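Warkau Automation Laboratory
Gripper Evaluation Group
Minutes of the Meeting of 1 August 2020

Chair: Nnamdi Ogundipe
Minutes: Seija Laitinen

1. Minutes of the June meeting
Approved with one correction: the Bucur controller was on loan, not purchased.

2. Comparison of two-finger grippers
Ms. Laitinen reported on the simulation trials of the Sukum and Tikelus grippers. Each model was run 400 times on the same set of parts. Sukum completed 231 runs without a dropped part. The Tikelus figures are being checked after a fault in the logging script and were not presented.

The group reviewed the wrist camera view used in the trials.
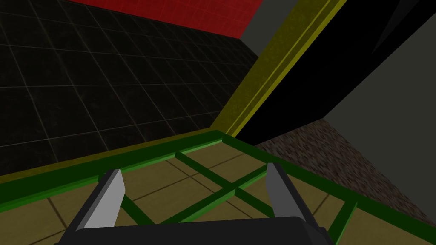
Figure 1. Simulated wrist view, gripper open over the green lattice frame.

Mr. Ogundipe asked whether the tan floor tiles made the depth estimate less reliable. Ms. Laitinen replied that this had not been tested separately. It was agreed that 40 further runs would be made with a different floor texture.

3. Controller settings
The group agreed to keep the present closing speed for both grippers until the Tikelus results are available. A request to raise the force limit was deferred.

4. Actions
S. Laitinen: correct the logging script and circulate the Tikelus results.
N. Ogundipe: confirm the return date of the Bucur controller.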